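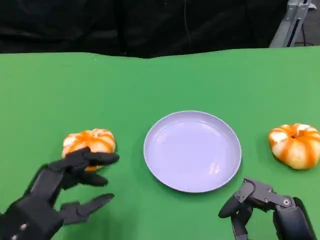
Search the archives
Search this list Go

Subject: Re: Volano wheel, pedals dead after reinstall
From: Grażyna Wasilewska
Date: 05/08/2020

On the Volano pedals, Tomaszewski wrote:

> I wiped the machine in January and put everything back, and
> since then the wheel steers fine but the pedals do nothing.
> The light on the base is green. Windows says the device is
> working properly, which I take as an insult. I have tried
> three drivers from three sites and one of them installed a
> weather toolbar. Is there a real driver somewhere, or do I
> buy a new set? I don't want to spend 300 on pedals if the
> old ones are all right.

Please don't buy pedals yet. Take off the weather toolbar first, then the three drivers, and do it from the list of installed programs. Dragging the folders to the trash leaves bits behind, and those bits will outlive all of us.

The wheel steers without any driver because Windows treats it as a plain game controller. The pedals are another story. On the older Volano bases they share one axis until the maker's software tells them otherwise, so a game that expects separate gas and brake may see a stick resting in the middle and ignore it. I had the same thing on my second machine and spent a whole evening blaming a cable that had done nothing wrong.

What worked for me, in this order:

1. Unplug the wheel. Both ends, if yours has the square plug at the back.
2. Open Device Manager, click View, then "Show hidden devices." You will meet the ghost of every joystick you ever owned. I had 20.
3. Uninstall every entry with Volano in the name, and tick the box to delete the driver software if it offers one.
4. Restart. A real restart, please. Shutting the lid doesn't count.
5. Install package 908 from the disc that came in the box. If the disc is now a coaster, write to me off-list and I'll tell you how I got mine.
6. Plug the wheel in only when the installer asks for it. It asks once, in small gray letters, and then sulks.
7. In the Volano panel, find "Combined pedals" and clear the check mark.

Then open the Windows controller test page and press each pedal by itself. You want two bars moving separately. If one bar goes up for gas and down for brake, step 7 didn't stick, and the panel has to be run as administrator. Why a check box needs an administrator is a question for the people at Volano, who have not answered my last letter.

If neither bar moves, look at the pedal plug. It resembles a phone plug and it clicks in like a phone plug, but it will also sit there halfway looking perfectly content. Push until you hear it.

Two warnings. Package 908 will offer to update the firmware. Say no for now. The update itself is probably fine, but if it fails halfway you'll have a very heavy paperweight with a horn button. Also, don't run it through the Uston hub that so many of us bought on this list's advice (mine included, sorry). Mine drops the wheel whenever the printer wakes up. Use a port on the computer itself.

Somebody asked last month whether Belimcombe, the free mapping program, can split the pedals without the Volano panel. It can, after a fashion. You get your two axes, but every game then sees two controllers, and half of them pick the wrong one. I used it for a week and drove into the same wall in two different titles. There is also a forum thread on it with 2,000 replies, most of which say "same here."

If you get through all this and the pedals are still dead, send me the hardware ID string from the Details tab. Copy it as text, please, no phone pictures of the monitor.

Grażyna

P.S. The green light only means the base has power. Mine is green with the pedals in another room.

_______________________________
Contact the list owner | Copyright remains with the individual posters | Back to top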